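Facebook
Twitter
WhatsApp
23 compartidos

Cine y series > Lista de correo > Archivo de marzo

Re: [cineclub] Warkbridge, segunda temporada: ¿cambia de director?
Por Obed Frimpong
Marzo, 22:40

Hola a todos:

Respondo debajo de lo citado para que no se pierda el hilo. Recorto el mensaje de Inés a lo que me interesa contestar.

> Inés escribió:
> He leído en dos sitios que Dankwa no vuelve para la segunda temporada
> de Warkbridge y que la productora ya tiene a otra persona para los
> dos primeros episodios. Si es verdad, me preocupa. La primera
> temporada se sostiene por cómo está rodada, porque el guion tiene
> agujeros por todas partes (lo del testamento sigue sin explicarse).
> También dicen que los capítulos pasan de 47 minutos a 90, como si
> fueran películas. ¿Alguien sabe algo seguro? Y otra cosa: ¿vale la
> pena ver antes Tranby o se puede entrar directamente?

Seguro no sé nada, pero he leído lo mismo que tú y creo que se han mezclado dos noticias. La primera es que Dankwa va a rodar un largometraje este otoño. La segunda es que Warkbridge empieza a rodarse más o menos en las mismas fechas. De ahí alguien dedujo que dejaba la serie, y los demás lo copiaron. En la entrevista que enlazó Marcos el mes pasado lo único que dice es que «no puede estar en dos sitios a la vez», y eso lo mismo sirve para irse que para repartirse el trabajo con otro director.

A mí me parece más probable lo segundo. Ya en la primera temporada hubo un episodio, el del puerto, que no dirigió Dankwa, y casi nadie se quejó. Yo tuve que mirar los créditos para enterarme. Los planos eran algo más largos y había menos música, nada más.

Sobre la duración, tengo más dudas. El capítulo final de la primera temporada ya se fue a más de una hora y le sobraba toda la parte de la comisaría. Con 90 minutos por episodio tendrían que cambiar la forma de contar la historia – menos tramas y más cerradas – y no veo a estos guionistas haciéndolo. Si al final es solo el primer capítulo el que dura eso, como episodio doble de estreno, me parece bien. 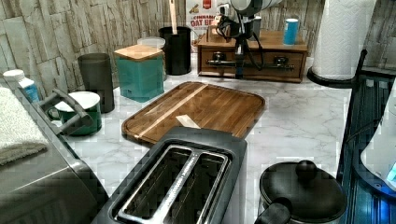 Lo del testamento, Inés, sí se explica, aunque mal. En el cuarto episodio, cuando la hermana llama al notario, se oye que el documento se firmó antes de la venta de la casa. Es una frase suelta y en la versión doblada suena todavía más confusa. Con subtítulos se entiende mejor. Lo que no tiene explicación, al menos para mí, es por qué el hijo mayor conoce el nombre del barco. Lo he visto dos veces y sigo igual.

En cuanto a Tranby, se puede entrar en Warkbridge sin haberla visto. Comparten un personaje, la inspectora Inda, y poco más. En Tranby es secundaria y sale sobre todo en la segunda mitad. Hay un par de comentarios sobre su traslado que se disfrutan más si sabes de dónde viene, pero no hacen falta para seguir la trama. Si tienes tiempo, mira Tranby igualmente, porque el reparto es mejor y el final no deja nada colgado. El ritmo es lento los primeros capítulos, aviso.

Una petición para quien prepare la próxima sesión: si vamos a comentar la primera temporada entera, yo la partiría en dos. La última vez intentamos hablar de una serie completa en un solo hilo y acabamos con gente destripando el final a los que iban por la mitad. Podemos hacer hasta el capítulo del puerto y luego el resto, con el asunto del mensaje bien puesto.

Si alguien encuentra la nota original de la productora, que la pegue aquí entera, por favor. Los resúmenes ya los tengo todos.

Un saludo,
Obed

4 respuestas en este hilo
Etiquetas: series, Warkbridge, Tranby, rumores de rodaje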